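3.2 Edge contrast and reading order

The second task dealt with how readers find the boundary between two flat areas when neither carries any texture. Earlier work on printed maps at the Pakholm site used hatching and stipple to separate zones, and the readers there relied on the pattern more than on the tone. We wanted to know what happens when the pattern is taken away. All 21 participants had finished the color naming task from Section 3.1 and had normal or corrected vision. They worked alone in a room in Cokbridge with the blinds down and the overhead light at its lower setting.

Each participant saw 415 plates in two sittings with a short break between them. A plate stayed up until the participant pressed a key. The plates were drawn from the Marchuk set, which holds both hand-drawn figures and rendered ones, and were put in a new order for every person. Plates with lettering on them were left out. Response times under 200 milliseconds were dropped before the analysis, as were trials in which the participant pressed both keys.
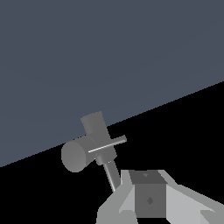
Figure 2. Rendered plate with two untextured areas and a gray object on the boundary.

Reading order was scored from the spoken reports. Participants said aloud what they noticed first and what they noticed next, and Laine Butkienė coded the recordings without seeing the plates. A second coder went over a subset, and differences were settled by talking them through. We sorted reports into boundary first, object first and area first. The plate in Figure 2 belongs to the group we call diagonal, in which a slate-blue area meets a black one along a straight slanted line. Plates in this group drew more boundary-first reports than plates with a level line, and the effect held when an object was placed across the line. Area-first reports were rare in both groups.

Tone mattered less than we had expected. When the two areas were close in lightness, participants took longer to answer but gave the same kinds of report. Slant had the larger effect on order, and it did not depend on which side was darker. Thirteen participants changed their order of report between the first and second sitting for level plates, while only 2 did so for diagonal plates. The Stundico questionnaire given at the end did not ask about slant, so we cannot say if participants were aware of the difference. Section 3.3 repeats the task with curved boundaries.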